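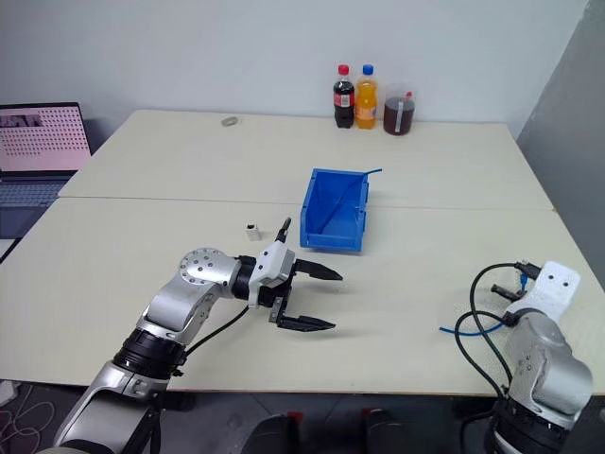 Two arms with parallel grippers at the test table in the Daltard laboratory. Photo: Daltard

Daltard publishes results of its gripper finger comparison

9/24/22

Daltard, a small engineering company which makes end tools for light robot arms, today publishes the results of its first open comparison of gripper fingers. The test covered 26 finger shapes, mounted on the same two-arm station and driven by the same controller. The full table of results, together with the drawings of the fingers, can be downloaded from the company website without registration.

The work began in March, after several customers asked the same question: which finger should they buy for handling bottles, jars and plastic bins on one line, without a tool change? Until now Daltard could answer only from experience. The company decided to measure it.

Each finger shape was used for 900 grasps. The objects were ordinary ones, such as soft drink bottles, storage bins and small caps. A grasp was accepted when the arm lifted the object, held it for five seconds and put it back inside a marked area. The operators were not allowed to change the closing force between objects, as this is also not possible at most customers' sites.

Fingers with a tapered and toothed tip gave the best result over the whole set of objects. They were especially good on the thin edge of a bin, where flat fingers often slipped. On smooth round bottles the difference was smaller, and a flat finger with a soft pad was even a little better. The very small objects remain difficult for all shapes. For a cap lying on its side, the best finger still failed in 42 of its attempts.

"We expected that the soft pad would win, and I must say I had already prepared a slide about it," said Maricica Stoica, head of testing at Daltard. "The slide is now deleted. The toothed tip is an older design of ours and we had almost stopped to produce it. We will keep it in the catalog, and the price stays the same."

Two controllers were also compared. The Huvine controller and the Renar controller were each connected to the same arms for one half of the grasps. Daltard found no important difference in the number of accepted grasps. The Renar unit closed the fingers more quickly, while the Huvine unit reported the finger position more exactly, and this helped the operators to notice a bad grasp before lifting. Customers who already own one of them have no reason to change it for this kind of work.

The comparison has its limits. All grasps were made on a flat table and in good light. Wet objects, glass and objects heavier than a full drink bottle were not included. A second series with heavier objects is planned, and the partner company Baidoo will supply the arms for it.

The toothed finger set is available from stock. It fits all Daltard parallel grippers with the white housing, and for older housings an adapter plate is necessary. Daltard has also prepared about 2,000 printed copies of the short report, which will be sent together with orders until they are finished.

About Daltard
Daltard develops and produces grippers, fingers and mounting parts for light robot arms. Its customers are mainly packaging companies and technical schools.

Press contact
Maricica Stoica, Head of Testing, Daltard
Photos in print quality are available on request.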